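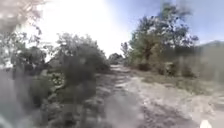

Stirngate 土路段 相机/控制器对比试跑 安全检查表(带批注)

版本:第三稿,三月用
车:白壳那台
对比项:前视相机 Guko / Minami,控制器 Edeo 旧固件 / 新固件
填法:√ 过,× 不过,△ 带条件过。批注写后面,写短点,别空着

一、出车前 场地

1. 路面走一遍,人走,不许拿车去探
√ 干,浮土多,碎石子一路都有。两条旧车辙还在,顺着路中间走,颜色略深。走到拐弯那儿为止,再往后灌木挡着看不见,今天不进。

2. 路两侧植被有无侵入行车线
△ 左边那丛灌木下面的枝条已经搭到路面上了。没剪,不归我们剪。行车线整体往右让,控制器里的左侧边界重新画过,旧地图作废。
补:起点左上方有悬枝,贴着镜头,画面左上角糊一块。Guko 和 Minami 两台都从同一个起点出,公平起见不挪。

3. 行人、车辆、牲口
√ 两头各站一个人,对讲机开着。有人来就停,不用商量。上回商量了,车多走了一截。

4. 围挡和告示牌
△ 近端牌子有,远端那块没带。远端站人顶替。下次装车单里加上,已经写了两回了还是没人加。

5. 光照条件记录
√ 迎着亮的一侧走,天空左边到中间整片发白,右上还能看出蓝和一点薄云。这个方向就是要测的,不要为了好看调头。顺光那组放下午,单独一张表。

6. 扬尘
△ 没风。车自己带起来的土够呛。两车次之间留间隔,等土落了再发。

二、出车前 车体

7. 急停按钮(车身 + 手持)
√ 各按三次,三次都断动力。手持那只的保护套松,用胶带缠了,别嫌丑。

8. 急停之后能否误恢复
× → √ 第一遍不过。松开手持急停,Edeo 新固件直接回到待命,没要求二次确认。这条算红线。查下来是配置文件里确认项被默认关了,打开,重测五次全过。旧固件没有这个毛病。
后面谁刷固件谁负责重测本条,签字栏别代签。

9. 轮子、轴、螺丝
√ 右后轮卡了一颗小石子,抠掉了。螺丝划线都对得上。

10. 外壳
△ 车身一小块会进相机视野,右下角一块白。以前就有。两台相机支架角度一样,两台都会拍到。感知那边要做遮罩,没做之前避障不许信右下角,容易把自己当障碍物。
已试:Minami 把自己壳子报了障碍,原地刹停两次。Guko 没报,但不代表它好,它是那一块直接没给深度。

11. 电池
√ 满电出。备用一块在箱子里,接头有护帽。电池不要直接搁在土上,垫板子。

12. 线束
△ 相机线走左侧,扎带间距偏大。加了两根。Guko 那根线硬,转弯半径小了接头会受力,换相机的时候注意别硬折。

13. 随车工具
√ 内六角、扎带、镜头布、气吹、胶带、记号笔。气吹必须有,别用嘴吹,口水比土难擦。

三、相机安装与标定

14. 支架紧固
√ 四颗都上了防松胶。换相机不拆支架,只拆快拆板。

15. 镜头清洁
√ 每车次前一遍,先吹再擦。顺序别反,反了就是拿砂子磨镜头。上一片保护镜就是这么废的。

16. 外参复核
Guko √
Minami △ 俯仰差了一点,在容差里,没重标。若下午还要用,重标一次再跑。

17. 曝光设置
Guko:自动,上限锁 900。
Minami:自动,未锁。界面里找不到锁的地方,说明书写有,没翻到。问供应商,等回覆。
批注:两台设置不对等,这一项结论先别往总表里抄。谁急着要数谁自己写清楚前提。

18. 时间同步
√ 两台都对控制器时钟。重启之后要再看一眼,Minami 重启后会飘,等它稳了再发车。

19. 存储空间
√ 够。上一批的数据确认拷走才删。确认的意思是打开看过,不是看到进度条走完。

四、控制器

20. 固件版本核对
√ 旧的一张卡,新的一张卡,卡上贴了标签。标签容易掉,再看一眼启动画面上的版本号。

21. 限速
√ 两版都设最低档。新固件的单位跟旧的不一样,旧的直接抄过去会快很多。这条重点看。改之前两个人看屏幕,一人念一人对。

22. 电子围栏
△ 右边界放到路肩草边为止,左边界避开灌木下枝。远端截止线设在拐弯前。新固件围栏触发之后是缓停,旧的是急停。土路缓停会滑,要按缓停的距离把截止线往回收。已收。

23. 失联处理
√ 拔天线测,两版都停。新固件停得慢一拍。能接受,但是记下来。

24. 日志
√ 开全量。车次号手动填,从 1694 起往后排。别填重,上次有两个车次同号,对了一下午没对出来。

五、试跑中 逐车次检查

25. 起步
每次起步前喊一声,两头都应了再推杆。
√ 都照做了。有一次远端没应,等了,后来发现是对讲机音量被拧小了。

26. 逆光直行
Guko:△ 天那块白掉,路面还在。车辙能分出来,左边灌木边缘发虚,树冠跟天接的地方糊成一片。障碍判断可用,边界判断偏保守,车老往右靠。
Minami:△ 路面比 Guko 亮,右半边土路颜色本来就浅,再亮就快没纹理了,小石子丢得多。右边大树的轮廓倒是干净。
这条两台都给带条件过。要单跑逆光,我选 Guko,理由就是路面。

27. 走旧车辙
√ 低速没问题。轮距跟辙不完全对得上,一侧在辙里一侧在外面,车身会歪一点。歪的时候相机也跟着歪,外参没坏,别一看画面斜了就去重标。

28. 树影进出
Guko:√
Minami:× 进影子那一下曝光跳,连续几帧没有可用深度,控制器按失效处理,停车。停得对。但是跑不完整条。
重跑一次,同样位置又停。第三次没跑,时间不够,也不想再吃土。

29. 假障碍(泡沫箱,路中间)
Guko + 旧固件:√
Guko + 新固件:√
Minami + 旧固件:√
Minami + 新固件:△ 停住了,停得比其他三组都近。不许再缩短触发距离。
箱子用完收走,别留路上。

30. 假障碍(细杆)
全部 △ 细杆放在右侧草边,颜色跟干草差不多,四组都有漏的时候。细杆一律按看不见处理,现场有细杆就不跑。右边远处那棵小树苗也细,离截止线远,够不着,不过围栏不许再往前推。

31. 人员站位
× 一次。近端的人为了看屏幕走到车头前面去了,车在待命。喊回来了。待命也是带电的,不许站车头。当场停了一刻钟重新讲。
后面都 √

32. 急停实测(行驶中)
√ 每个组合至少按一次。浮土上轮子会拖出印子,印子长度拿尺量,别目测,别拿鞋子比。量完在表背面写。

33. 温度
△ 控制器盒盖太阳底下摸着烫手,读数没到报警。下午场加遮阳板,遮阳板别挡散热孔。

六、收车

34. 断电顺序
√ 先驱动后计算,最后相机。反过来 Guko 会丢最后一段数据,吃过亏。

35. 数据核对
△ 文件数跟车次表差一个。找到了,有一车次刚起步就按停,没写满,系统归到临时目录。补进去了,备注栏写“短”。
本批合计 200 段,抽 21 段打开看,都能播,时间戳连续。

36. 镜头和外壳清理
√ 土多,气吹吹完再装箱。箱子里的海绵也抖一下。

37. 场地恢复
√ 胶带头、扎带头都捡了。泡沫箱掉的渣捡干净,轻,爱往灌木底下跑。

38. 充电
√ 凉了再充。充电有人看着,看着的人不许走开去吃饭。

七、没过的和带条件的,汇总

第 8 条:已改已复测。新固件的默认值要从源头改,现在是靠人记得打开,靠不住。已经提给 Edeo 那边,没有回。
第 10 条:遮罩没做。没做之前两台相机都不许开右侧自动绕行,只许停。
第 16 条:Minami 下午用就重标。
第 17 条:曝光设置不对等。Minami 锁曝光找到之后,第 26、28 条全部重跑,不是补跑一条。
第 22 条:缓停距离要写进参数表,别只写在我这张纸上。
第 28 条:Minami 进出影子不过。有影子的路段暂停使用 Minami 单独带避障。
第 30 条:细杆。四组都不行,属于方案问题,换相机解决不了,考虑加一个别的传感器,另开单。
第 31 条:站位。下次开跑前拿石灰在地上画线。石灰没有,先用绳子。

八、能不能接着跑

Guko + 旧固件:可以,照现在限速。
Guko + 新固件:可以,第 8 条必须每次上电重测。
Minami + 旧固件:只跑没影子的段。
Minami + 新固件:先别跑。第 29 条那个距离我不放心,再加上第 28 条,两个叠一块儿没人敢签。

选哪台现在定不了。今天只看了一条土路、一个方向的光,Guko 占便宜的地方也可能就是锁了曝光。有人在群里已经写“Guko 胜”,麻烦撤回。

九、下一场要带的

远端告示牌(第三次写)
遮阳板
绳子
卷尺两把,今天就一把,两头来回跑
对讲机备用电池
Minami 说明书,纸的也行
镜头保护镜两片
水,多带

十、填表提醒

条目不要跳着填。今天第 18 条是收车以后想起来补的,翻了日志才敢打勾,不算好习惯。
改过的格子划一道杠,旁边写新的,别涂黑。
△ 后面必须有字,光画个三角等于没填。
下午顺光那张表条目号跟这张一样,好对。逆光这张夹在前面。

检查人签字栏在背面,控制器和相机分开签,两栏都得有。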